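Pevico Document Binding Machine 15 – Manual Punch and Wire Closer

Home / Office Equipment / Binding / Manual machines
Item number: 521-15
Availability: in stock, shipped from our warehouse in Inness

The Pevico 15 is a manual binding machine for offices, schools and small print shops which make reports, manuals and course books in small runs. It punches the paper and closes the wire in the same body, so you do not need a second device on the desk. The machine works without electricity. You can put it in any room where there is a stable table.

The punch handle is long and has a rubber grip. It can be mounted on the left or on the right side, and the change is made with the hex key that you find in the box. For a person who binds many books in one afternoon the side of the handle is important, and we advise to try both positions in the first days.

Punching

The machine punches up to 15 sheets of normal copy paper in one stroke. For plastic covers please punch one or two pieces at a time, always together with a sheet of paper under them. The paper helps the pins to make a clean hole, and the small plastic pieces fall better into the tray. If you work with thick card, reduce the number of sheets until the handle moves without big force.

The side guide has a scale for Letter and A4 sizes. Lock the guide with the knob before you begin, and punch a single test sheet first. When the last hole is cut at the edge of the paper, move the guide a little and test again. After this you can leave it in the same position for the whole job.
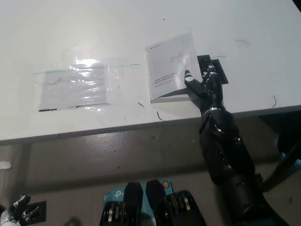 The depth of the holes is chosen with a small dial behind the guide. Thin books need holes near the edge, thick books need holes farther inside. A table with the correct depth for every wire size is printed in the manual, and a copy of it is glued on the back of the machine – many customers ask us for this table by phone, so please look there first.

Closing the wire

Hang the wire on the hooks in the front, with the open side to you, and put the punched pages on it. The front cover goes first and the back cover goes last, face down. Then set the closing knob to the wire size, place the book in the closing channel and push the handle down slowly. The two ends of the wire must meet. If you still see a gap, turn the knob by one step and close again. Do not start with a too small setting, as a wire that was pressed flat cannot be repaired.

Technical data

Paper width: up to Letter and A4, long side
Punching capacity: 15 sheets
Machine width: 459 mm
Depth of base: 165 mm
Material of body: steel, painted gray
Waste tray: pulls out from the right side
Guarantee: two years, without punching pins

In the box

Machine with mounted handle
Hex key
Starter pack of wires in black and white
Printed manual in English

Care

Empty the waste tray often. A full tray is the most common reason for a handle that becomes heavy. Once in a month punch a few sheets of waxed paper, which gives a little lubrication to the pins. Please do not use spray oil – it leaves spots on the first pages of the next book.

Supplies and spare parts

Wires, clear covers and card covers of the Vostason series fit this machine, as do wires of other makers with the same pitch (3:1). Replacement pins and trays are sold on separate pages. Larger offices can also look at the Oral electric punch, which uses the same wires but needs a fixed place and a power outlet.

Delivery and return

Orders are packed on the next working day. The machine is heavy, so the courier brings it to the front door only. You can return it in 30 days if it is clean and in the original carton. Opened packs of wire cannot be returned. In December please order earlier, as the delivery can take some days more.

Page updated: 2 November 2023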